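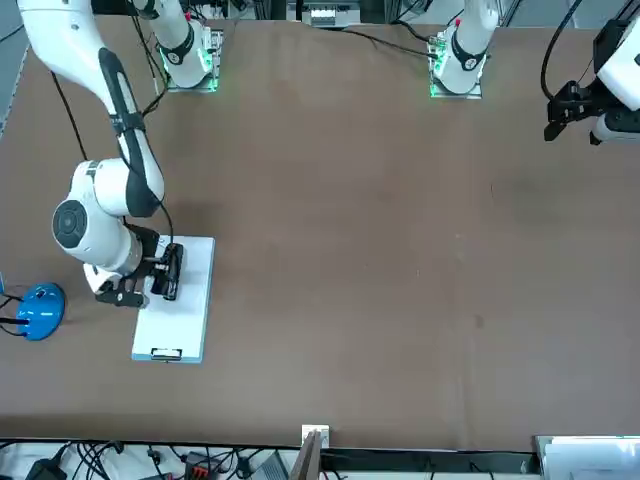
Too many false alarms, was what our first reader wrote across the top of the draft, and underneath, in smaller letters, "would you buy a car that did this?" We would not. We have left the remark in because the rest of this report is more or less an answer to it.

Project report, Group 2, Embedded Systems Lab
May 10, 2022

What we set out to do

Our assignment was to write a drowsy-driver warning that runs on the Leone, a dashboard computer the department bought cheap, for reasons that became clear to us by November. It runs Clustunix, a small operating system with a short manual. The warning was supposed to watch steering input, notice when the driver stopped making small corrections, and beep.

Data

We used the Pledholm driving logs, which come from a simulator and contain 1,368 trips. Of these, 204 are marked "tired." The marking was done by the drivers themselves, after the trip, on a form. We have all filled in forms while tired and have our doubts.

Method

Steering angle was read 10 times a second and passed to Nolex, the message library that came with the course. Our code kept a running average and compared it with the same driver's first few minutes on the road. If the corrections got both rarer and larger, the warning fired.

Half of our lab hours went into Nolex. It drops messages when its queue is full and does not mention this anywhere, including in the log file whose job is to mention it. For three weeks we believed we had discovered a new kind of sleepy driver, one who holds the wheel perfectly still and then jerks it. We had discovered a full queue.

Results

The warning caught most of the tired trips. It also caught long straight highways, one parking lot, and anyone who drives well. Raising the threshold fixed the good drivers and lost us a good share of the sleepy ones. The curve is in Appendix A and is not flattering at any point along it.

Left undone

We never tried the beep on a person. The Leone's speaker needs a driver that Clustunix does not have yet, so our warning is currently a line of text on a screen, which a sleeping driver is free to read.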